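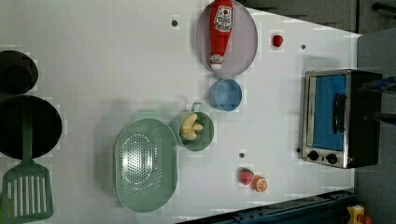

Play food and a ketchup bottle on a white table.

A thread about translated documents in the Warker school district. It is long, so please be patient with me. I follow this question from September and I took many notes.

When a child receives special education, the parents get a written plan. The plan says which services the child will have, how many minutes, and with which teacher. The parents are asked to sign that they agree.

Many parents in Warker do not read English well. The district has its own written rule for them: a family that asks for a translated plan must have it 12 school days after the meeting. The rule is on the district website, in English.

I asked the district for the dates. I did not ask for any names of children, only the date of each request and the date when the translation was sent. I got the list after my second letter.

The list covers one school, Fothergill Elementary, in the last school year. There are 17 requests for translation. The district met its own deadline in 2 of them.

For the others the delay is very different from one family to another. One family waited until the next yearly meeting, so they received the old plan in their language in the same week when the new plan was written in English.

I want to be careful here. A late translation does not mean that the child received no services. Teachers at Fothergill told me that they start the services when the plan is signed, and I believe them.

But look at this word, signed. If the family waits for the translation before signing, the new services wait too. If the family signs at once, they sign a paper they cannot read. Both things happened last year. I spoke with parents who did the one and parents who did the other. 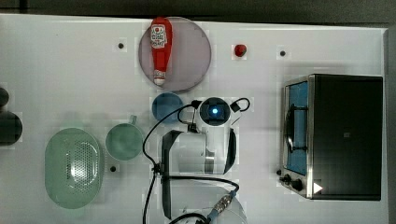
One mother told me she signed because the meeting was at 7:30 in the morning, she had to be at work after it, and everybody at the table was friendly. She thought it would be rude to say no.

Later she learned that her son's speech therapy was changed from individual to group. She is maybe not against the group. She said she would like to have been asked in a way she could understand.

How does a translation travel? I tried to draw it on paper. The case manager at the school puts the request into Weteck, the program where the district keeps all the plans. From there somebody at the central office must approve it. Then it goes to Brorkeck, the company that has the translation contract.

Brorkeck sends the file back to the central office. The central office sends it to the school. The school prints it and puts it in the child's backpack, or mails it, or calls the parents to come.

In this chain the contract measures only one part, the time that Brorkeck has the file. On this part the company is mostly on time. I was surprised. I expected to write that the company is slow, and the dates do not say this.

The long wait is before. On the list there are 14 requests where the file stayed at the central office, waiting for approval, longer than it stayed with the translators.

What is the approval for? I asked this in my third letter. The answer was that the office must check that the plan is final and that the cost goes to the correct budget line. That is a reasonable thing to check. I only do not understand why it takes weeks.

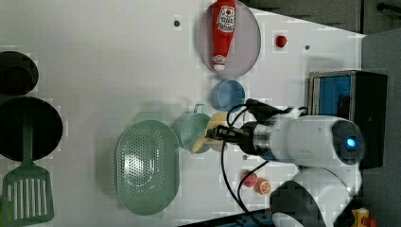
Phyllis Greenwood writes under my last post that the approval step was added when the district lost track of its translation bills, and that before it some plans were translated three times because teachers kept correcting them. She asks me to say this also.

So I say it. I checked the old board minutes and she is right, there was a discussion about bills and about duplicate work. The board voted for the approval step. In the same minutes a board member asked how long this step would take, and the answer was "same day."

Nobody wrote "same day" into the rule. I could not find it in the contract either. It exists only in the minutes.

People also ask me about interpreters. This is a separate matter. The interpreter sits in the meeting and speaks. The translator works on the written plan. At Fothergill the interpreters usually come, and parents told me good things about them.

Still, a meeting can last more than an hour and a half, and the plan is a long document with numbers and goals in it. You cannot take it all home in your head. If in March you want to know how many minutes of reading help your daughter should have, you need the paper.

Another question I receive: why not use an automatic translation from the computer? Some teachers do this privately, to help. One of them showed me the result for a sample page with no child's information on it.

I speak the language it was translated into, it is my first language. Most sentences were fine. In one place "fading support" was translated as if the support gets pale, like a shirt in the sun. A parent would not know what it means. The teacher was embarrassed, but she was the only person who had tried to give the family something on time.
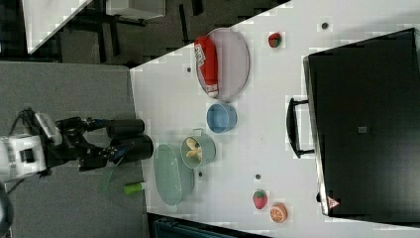 Back to the deadline. I asked who in the district looks at whether it is kept. The special education office said the language access office. The language access office said they count the requests, and the special education office has the dates.

Both offices answered me politely and quickly. I think each of them believed that the other one was checking.

The district says that it is now preparing a report inside Weteck which will show all the requests that are waiting. I asked if parents or the board will see this report. For now it will be only for staff.

I also asked for the same list for the other elementary schools. My request was accepted, but I have no date for the answer. Until I have it, please do not write that "all Warker schools" are late. I know about one school.

If you are a parent and you are waiting: you can ask the case manager for the date when your request was put in the system, and you can ask to have this date in writing. The two mothers I know who did this received their plans soon after. I cannot prove that it was the reason.

You can also agree to a part of the plan and leave another part open until you have read it. The form has a place for it, on the last page, above the signature. Several parents told me they did not know this, and one case manager told me the same.

The school board meets again this month, at 6:30 in the evening, in the Fothergill library. Translation is not on the agenda, but public comment is at the start. You must put your name on the sheet by the door before the meeting begins, and you may ask for an interpreter there.

I will go and I will add the answers to this thread. If I have a date wrong, please write to me and I will correct it here.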